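## 5. Faults During Two-Arm Handling

### 5.1 What went wrong

The two-arm trials at the Bololdale lab ran through most of May. For the first part of that period the main measure was whether an item ended up where the operator wanted it. By that measure the Nisero controller did well, and the early results in Section 4 stand. The fault described in this section did not show up in that measure at all. It was found in the force logs, after an operator reported a knocking sound from the left wrist while both arms were holding the same item.

The knocking came from the two arms pulling against each other. When both grippers close on one item, the item becomes a link between them, and any error in the position of one arm is passed to the other. The controller treated the arms as separate. Each tried to correct its own error, and each correction showed up as a new error on the far side. With a stiff item the force rose quickly. With a soft or folding item it rose slowly, and was often let go before anyone noticed.

We call this a pull fault. We counted one whenever the force along the line between the two wrists stayed above the set limit for 600 milliseconds or longer. Shorter peaks were common and did no harm we could measure. They occur whenever a second gripper closes on something the first is already holding, and we left them out of the count.

### 5.2 How the fault was studied

We looked at 900 two-arm holds, taken from the logs of three operators. The arms were driven by hand through the leader arms described in Section 3, with the Nisero layer smoothing the commands and enforcing the workspace limits. Nothing in the table layout was changed for this part of the study. Other goods stayed at the back of the table, as they had in the earlier trials, and operators were told to work in front of them.

Each hold was divided into three stages: the approach of the second gripper, the joint hold itself, and the release. The stages were marked from the finger positions and then checked against the head and wrist cameras. The head view was the more useful for judging the angle of the item between the wrists. The wrist view was better for seeing where the fingers stood in relation to the table, although blur made it hard to use when an arm was moving fast. Figure 6 gives one view of each kind, both from the same run.
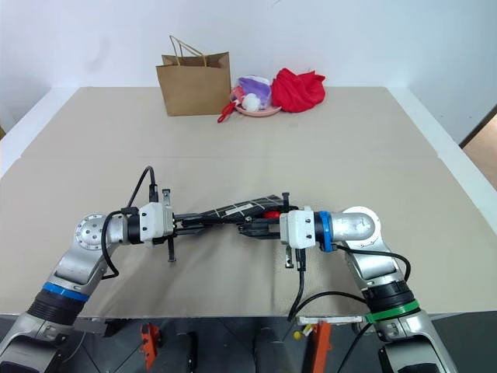
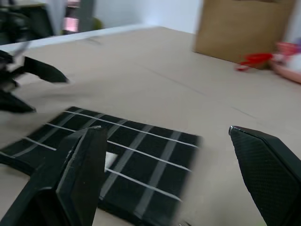 **Figure 6.** Two-arm work at the Bololdale table. First view: head camera, with a long item held jointly by the two grippers. Second view: wrist camera, with the fingers apart over a gridded mat and the other arm's gripper blurred at left.

Farhad Alipour, reading an early draft of this section, objected that the fault was being blamed on the controller when the operators had a share in it. His note is worth giving at some length. Operators, he wrote, learn within a day or two to squeeze first and line up afterwards, and the leader arms give them no reason to do otherwise, as they send back no force at all. A person carrying a plank with someone else feels the other end and gives way. The operator in this setup feels nothing, so the first sign of trouble is a sound. He asked that the count be split by stage before any claim was made about the cause.

We did this, and his point holds in part. Most of the pull faults began during the joint hold, with both grippers closed and neither operator hand moving much. Those can't be put down to a hurried grasp. A smaller group began within a moment of the second gripper closing, and in nearly all of these the wrists were already out of line when the fingers met the item. We now think of the second group as a training problem made worse by the controller, and the first as a controller problem alone.

### 5.3 The emergency stop

One further matter came up while we were going through the logs, and we consider it the more serious of the two. The force limit in the Traneo arm software is meant to stop both arms. In the version we used, it stopped only the arm that crossed the limit first. The other arm stayed live and went on following its operator for up to 4000 milliseconds, until a separate check between the two controllers timed out.

In practice this meant that one arm locked in place while the other kept pulling on it through the item. No one was hurt and no arm was damaged, but one wrist housing had to be taken off and reseated after a stop of this kind. An operator reaching in to free the item would have had good reason to believe both arms were off - the stop light was on, and the arm nearest to hand was still.

The timeout had been set to 3000 milliseconds in our own notes. We did not find out where the longer value came from. It may have been left over from the single-arm trials at Shahbazi, where there was no second controller to wait for and the setting made no difference.

### 5.4 Changes made

Three changes were made before the trials in Section 6. The stop signal is now wired to both arms directly and no longer passes through the software check. The controller compares the two wrist positions while an item is shared, and lets the arm with the lower grip force give way. Operators are also asked to pause once the second gripper has closed, and to look at the force readout before lifting.

The second change has a cost. An arm that gives way will sometimes let a heavy item sag, and two operators said they found the motion sluggish. We have kept it on for all shared holds and turned it off when only one gripper is closed. The stop wiring is tested at the start of each session, with both arms powered and nothing between the grippers.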